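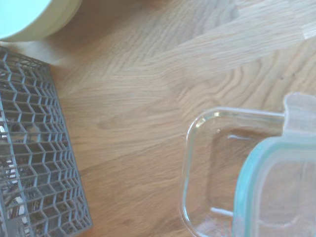 How old does my student have to be to join?

We take students in grades 9 through 12, and an eighth grader can come along if a parent or older sibling is in the club too. Seniors who turn 19 before graduation are still welcome to finish out the year with us. Homeschooled students can join on the same terms as everybody else, and you don't have to live in Sustum. We have had families drive in from quite a way out, and they seem to think the trip is worth it (or else they like the bakery across the street, which is also a good reason).

Do you need to know anything about robots or programming first?

Not a thing! Most of our new members have never written a line of code. A few have, and they're usually surprised by how much of the work is moving dishes around and writing in a notebook. If you can follow a recipe, wait your turn and say "I think I broke it" out loud when you think you broke it, you'll be fine. We teach Python from the very beginning during the first part of the fall. Students who already know it can skip those sessions or, better, sit next to someone who doesn't.

What is the Bollari Club, exactly? Is it a class?

It's an after-school club that behaves a little like a class. There are no grades and no tests, but there is a logbook, and we do ask to see it. We meet twice a week at Aubert House during the school year and spend the year on one large project together instead of a string of small kits. Some schools will give elective credit for the hours. That is between you and your counselor, though we are happy to sign whatever form they hand you. Please bring it well before it's due, because we have signed more than one of these on the hood of a car.

What is this year's project?

Kitchen chores. The students chose it in a vote last spring, and it beat a plant-watering robot and something with a trebuchet. The goal for the year is to have a robot arm handle ordinary jobs at a counter, with ordinary dishes and ordinary clutter, working from examples that students give it. Putting a lid on a food container is the task everyone has opinions about. It sounds easy until you try to explain to a machine how you know the lid is lined up, and then you notice that you have never once thought about how you do it yourself.

Clear things are harder than solid-colored ones, by the way. Glass lets the table show through it, and the edges come and go with the light. New members always want to start with the glass containers because they look nice. Go ahead and try it, but keep a plastic cup handy for when you want to feel better.
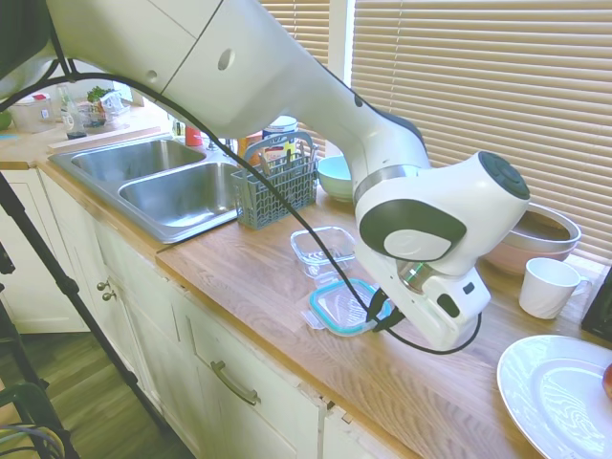
The arm at the counter, with the glass container and its lid near the gripper.

Do students really get to run the arm?

Yes, all of them, and sooner than they expect. Everyone does the safety walk-through first, and after that you go on the sign-up sheet for a driving turn. There are always two people on a session. One person guides the arm and the other stands where they can reach the stop button and keeps the notes. You'll do both jobs over the year. Quite a few students find they like the second job better, and we're always glad when they do, since good notes are what we're shortest on.

Turns run 11 minutes. We tried longer ones and people got sloppy toward the end, and we tried shorter ones and nobody got settled. Please don't trade turns in the hallway without changing the sheet. We say this with love.

Is it safe?

We take it seriously and we haven't had an injury. The arm runs at reduced speed whenever students are in the room. Long hair gets tied back, hoodie strings get tucked in, and no one leans over the counter while the arm is powered, not even to move a spoon two inches. If something falls, let it fall. There is a broom, and glass gets swept up by one of the adults.

Parents who would like to see all this for themselves may sit in on any session. Bring a book, as a lot of it is pretty quiet.

Whose dishes are those? Should we donate some?

They come from thrift stores and from our own cupboards, and yes please, but ask us first. We can nearly always use food containers that still have their lids, mugs with big handles, and plain bowls in any color. We can't take sharp knives, anything chipped, or anything you'd be sad to lose. If it was your grandmother's, please keep it home, where it can be loved properly.

What does a normal afternoon look like?

Doors open at 3:30 and the first stretch is snacks and talking, which we used to fight and have now put on the schedule. After that we go over what the last group wrote in the log. Then people split up: some go to the counter with the arm, some work on laptops looking through recordings and marking which tries went well, and some are on whatever odd job has come up, like labeling cables or rewriting the instructions so that a brand-new person can follow them. We finish at 5:30 with everyone putting the counter back the way the checklist says. Pickup is at the side door, and we'll wait with your student if you're running behind.

What are "resets" and why does my kid complain about them?

Ah, resets. After each try, somebody has to put things back so that the next try can begin. The container goes somewhere new, the lid goes somewhere new, and maybe the bowl gets turned or moved behind something. It's dull, and it matters enormously, because if the lid is always in one spot the arm will only ever learn about that spot. Last year's group found this out the slow way. They had a lovely run of practice with a mug that always sat in the same place, then somebody slid it over to make room for a sandwich, and the arm reached very confidently for where the mug used to be.

So everyone does resets, including the mentors. Music is allowed.

What does it cost?

Dues are $44 for the semester. That covers snacks, a logbook and the club shirt. If dues are a problem, write "waiver" on the form where it asks for payment and that's the end of it. We don't ask for a reason or any paperwork, and your student's form goes into the same folder as all the others. Competition travel is separate and we'll tell you the amount ahead of time.

Do you compete?

We do, in a small way. The Uler Open is held each November and has a household tasks category, which is where our team enters. Teams get a counter they haven't seen before, a set of objects they haven't seen before, and a short time to set up. The judges score finished tasks, but they also read the logbook and talk to the students, and we've done rather better in that part than on the tasks themselves! Anyone who has been coming regularly since the start of the semester can be on the travel team. You don't have to be the best driver. We need people who can pack, people who can keep calm, and somebody who remembers the power strip.

Members who would rather not compete don't have to. A fair number never do, and they have a perfectly good year.

Does my student need a laptop?

It helps but it isn't required. We keep a few loaners at Aubert House, and they stay in the building. If you're bringing your own, nearly anything that can run a web browser is enough, and Chromebooks are fine. Put your name on the charger. Put it on both halves of the charger.

How much homework is there?

None assigned. Some students go home and keep tinkering because they can't help themselves, and some don't think about it again until the next meeting. Both kinds get along fine. Before a competition there may be an extra session or two, and we send those times out to families as early as we can manage.

What if we miss the first few meetings?

Come anyway. Fall sports, band camp and orthodontists all get in the way, and we expect it. The safety walk-through can be made up at the start of any meeting, so just let us know which one you're coming to and we'll have somebody ready.

Can parents help?

We would love it. Driving, snacks and sorting out the lid drawer are the usual requests. If you happen to know about electronics or video, tell us, and if you don't, the lid drawer is truly a mess and could use you. Adults who help on a regular basis need a background check, and the form is at the front desk.

How do we sign up?

Forms are at the front desk of Aubert House, 1837 Bollari Road, Sustum, or you can fill one out when you get here. Park behind the building and use the side door, since the front one sticks. The first meeting for new families is at 6:00 in the evening on 26 Aug 2024, with pizza. Little brothers and sisters are welcome as long as somebody is holding on to them near the counter.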